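发件人:Kolbrún Riis
收件人:Medcombe 仓储与周转箱讨论组
主题:Re: 蓝色周转箱的尺寸统一和清点

各位好,

Villads 上封信里问的几件事,我逐条回在下面,引文保留了,方便后来加入的人看。

> Villads Kragh 写道:
> 我们这边打算把旧箱子全部换成 Nelum 的直壁箱,但 Leif 说旧箱的箱沿更厚,拿起来顺手,不想换。
> 另外,一,箱子放在架上时,敞口的和立着的能不能混放?二,箱底的划痕到什么程度要淘汰?三,清点的时候按个数还是按层数报?
> 库里现在登记的是134个,我自己对出来132个,差的两个不知道在谁那里。

先说箱沿。我不赞成只凭手感决定换不换。检查箱子时先看箱沿,再看箱壁,最后看箱底,这个次序在三月份的那封信里写过。箱沿有裂口的直接拿出来,不要再放回架上。弯一点没有关系,只要和隔壁的箱子不卡就行。

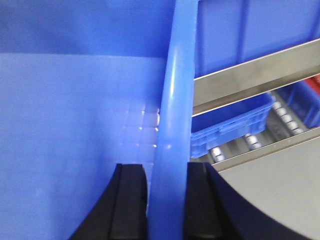 本页最后修改:2025年6月

箱沿卷边里面容易藏灰,清洗时用窄刷沿着边走一圈,再冲水。去年有一批箱子只冲了里面,边上一直是脏的,Milagros Prieto 那边退回来过,理由写的就是这个。退回单我还留着,谁要看可以单独写信给我。

关于混放。我们的做法是敞口的箱子并排放在下面,暂时不用的立起来放在后面,两种不要叠在一起。立着的箱子侧面有加强筋,靠得太紧会互相咬住,取的时候一拉就带出来两个。中间留一指宽就够了。前面如果有不锈钢的边,箱子不要压在边上拖,钢边会在箱底留下一道一道的印子。要移就端起来移。

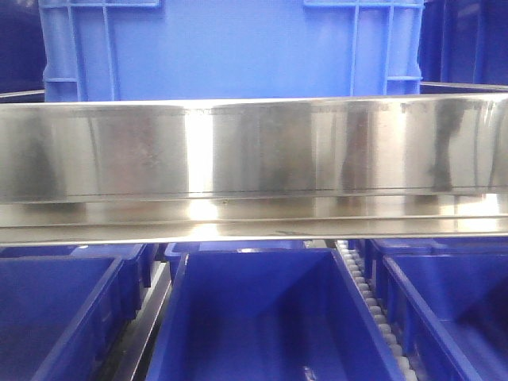
Leif Damgaard 提过,在架子前面贴标签比在箱子上贴好。我同意。箱子是流动的,今天在这一层,明天可能就到了别处,标签跟着箱子走,架上就乱了。标签贴在架子上,箱子本身只留底部的编号。编号磨掉了的,补写时用油性笔,写在外侧靠角的位置,不要写在里面,里面洗几次就没了。

再说划痕。轻的擦痕不算问题,用久了都会有,颜色发白也不影响装东西。要淘汰的是三种情况:指甲能卡进去的深槽,底和壁交接的地方开裂,还有底面鼓起来放不平的。第二种最容易漏看。把箱子清空,对着光看那一条折线,有裂的话会发白,而且比旁边的擦痕直。拿不准的先单独放一边,攒到五个我统一看,不用一个一个来问。
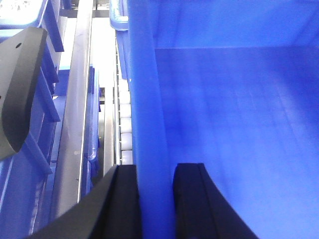
淘汰下来的箱子不要当垃圾扔掉,Brallent 那边按重量回收,塑料要求干净,贴纸要撕掉。上次交了77个,有几个贴纸没撕,他们没有拒收,但说下次会拒。撕不干净的用热水泡一会儿。

清点按个数报,不按层数。各处架子的层高不一样,按层数报上来我没办法加总。叠着的箱子要分开数,立着的也算。正在用的、里面有东西的照样算一个,在备注里写“占用”即可。差的两个我估计在Lý 那条线上,他们借过一次,登记本上有借出,没有归还。Kári Bech 说他去问,有了结果他会直接回到这个邮件列表,Villads 你先不要改库里的数字,等他的回信。

最后是 Nelum 的直壁箱。我的意见是先不要全部换,拿几个样品用一段时间再说。直壁的装得多一点,但空箱不能套叠,回程占地方,我们这边的后间放不下。如果你们那边空间够,可以自己试,试的时候记一下空箱堆放占多少,回头发给大家。旧箱和新箱在同一层架上宽度不一定对得上,试之前先量一下架子的净宽,量里面,不要量外沿。

还有别的问题就接着这封信回,不要另起主题,不然存档里找不到。

Kolbrún

联系列表管理员 | © Medcombe 讨论组存档 | 返回顶部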